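3.2 Steamed foods in shared meals

Last updated: March 27, 2022

Steamed foods made up a larger part of the meals recorded in Altstead than we expected from the earlier survey in Trallberg.

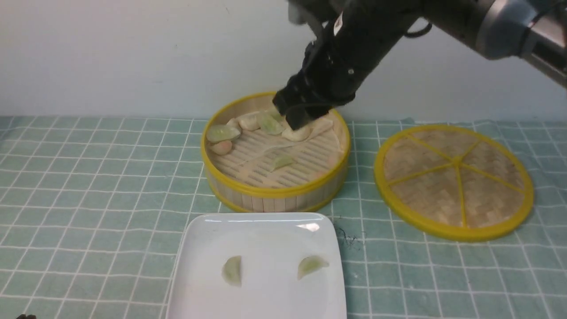 Figure 5. Bamboo steamer basket with a slatted floor, on a checked tablecloth.

Of the 59 households that kept a food diary, most wrote down at least one steamed dish during the recording period. Dumplings and filled buns were named most often, followed by fish and leafy vegetables. Rice was left out of this group even when it had been cooked over steam, as the diaries did not always give the cooking method and we did not want to guess it.

We separated dishes served in the vessel they were cooked in from dishes moved to a plate or bowl first. The difference matters for portion estimates. When food was plated in the kitchen, the person filling in the diary usually knew how much each member of the household had been given. When a basket or pot went to the table, people took from it at different times and the diary often gave only a total. In six households the total was missing as well, and these meals were dropped from the portion analysis but kept in the counts of dish types.

Diary keepers were asked to note leftovers in a separate column. This worked less well than in Trallberg, where the form had a printed box for each dish. Many Altstead diaries had one line for the whole meal -- "some left," or a dash -- and we coded these as unknown. A revised form was sent out in December with the printed box restored, and the later diaries are more complete on this point.

The Givska households differed in two ways. They ate together less often on working days, and they bought more of their dumplings frozen. Homemade dumplings were mostly a weekend food there, made in batches and eaten over several days. We treated each day's serving as a separate entry, so a single batch may appear more than once in the tables. Readers comparing our counts with those from the Szekeres study should keep this in mind, as that study recorded batches and gave no daily figures.

Weights were taken before cooking where the household had a kitchen scale. For the rest we used a standard weight for each dish type, drawn from the weighed entries in the same town. Fillings were not broken down further. A few keepers listed full recipes, down to the amount of salt, but there were too few of them to support a separate estimate -- and they were, as a group, the more experienced cooks. Their entries were handled like all the others. Sauces served at the table are covered in Section 3.3.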